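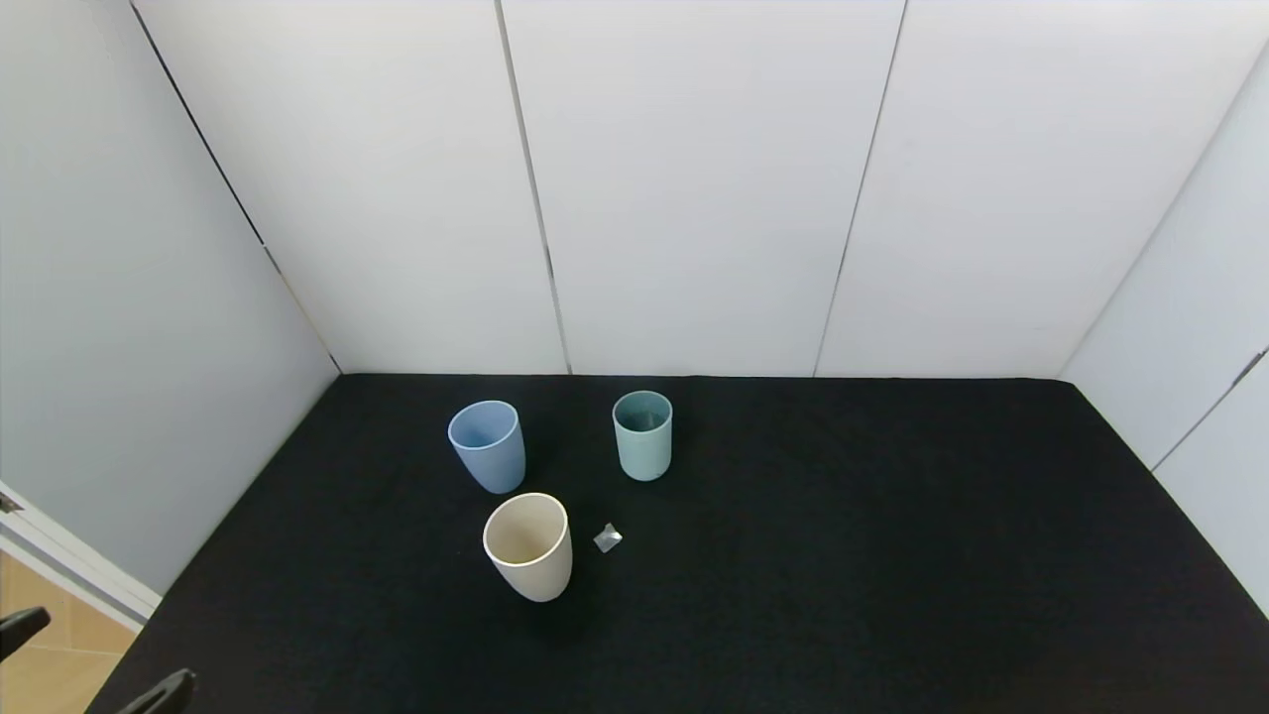 Valtanex cell, head camera view: cups on the black work surface, white panels behind.

Valtanex Tabletop Cell, part no. 1349

Setup
Fit the back and side panels before laying the cloth. Pull the cloth flat and clip it under the front edge. Home the arm, then run the head camera check with the cups in place.

Care
Vacuum the cloth weekly. Wipe gripper fingers with a dry cloth; replace in sets of 2. Retighten the 4 base bolts every July.

Spares ship from Jeria.
Page revised 2022-11-23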